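Schedule Changes and the Second Season of Cronin

Posted November 5, 2025

The drama series Cronin returned to Zomach this week with a two-part opening. Readers of this blog will recall that the first season ended in May after 39 episodes, and that its final scene left the inheritance case unresolved.

The new episodes run 11 minutes longer than before. The additional time has been given chiefly to the courtroom, where the pacing remains uneven. The supporting cast is stronger this year, particularly in the family scenes. 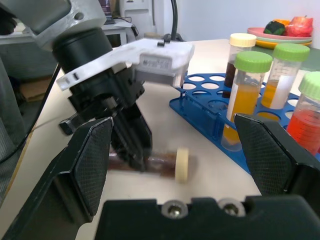

Two grippers, one of them open.

Viewers should note that Jutent, the late-evening serial, has moved to the earlier slot formerly held by Zesudier. Repeats of Zesudier will continue on weekend mornings until its 200 episodes have been shown. I regret this arrangement, as the serial deserved a proper evening audience.

A full review of Cronin will be published here after the fourth episode. Comments on the Jutent recap remain open, and corrections to the episode list are welcome.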